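When Heather Quinlan moved to Kasura, she did not plan to write about vinegar. She had a small flat, a lemon tree which gave too much fruit, and a neighbour who pickled everything. "I was buying one jar, then another jar," she says. "After the first winter I had 25 of them and no place for the plates."

We meet in the afternoon, and she has brought two bottles of plum vinegar for me to taste. The first is sharp and quite ordinary. The second one stays in the mouth a long time, with a flavour near to honey.

"People think that the difference is the fruit," she says. "For me it is the patience. The second bottle I left until June, and I did not open it even for smelling."
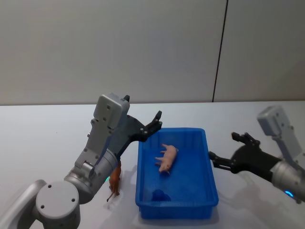
White tabletop and grey wall, with an arm at either side.

Her book, Miltum, collects recipes from home kitchens, and she was strict about who could be in it. She received 542 letters and answered each of them by hand. Many were from Bronwyn Whitelaw, a retired school cook, who disagreed with her about sugar.

"Bronwyn wrote me that my chutney was a jam with bad manners," Heather says, and she laughs. "I was offended for one week. Then I made it again with half of the sugar, and she was right."

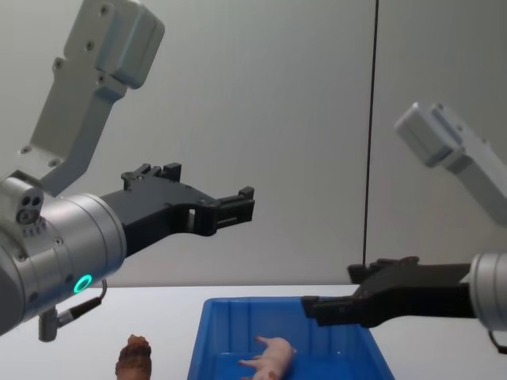

Black gripper on a silver wrist, green light below.

I ask what a beginner should buy. She thinks for a while. A wide jar, she tells me, a piece of clean cloth and a rubber band. The fruit can be bruised but it must not be mouldy.

"And write the date on the jar," she adds. "I have one at home with no date. My mum asks every Christmas if we will open it, and I always say next year."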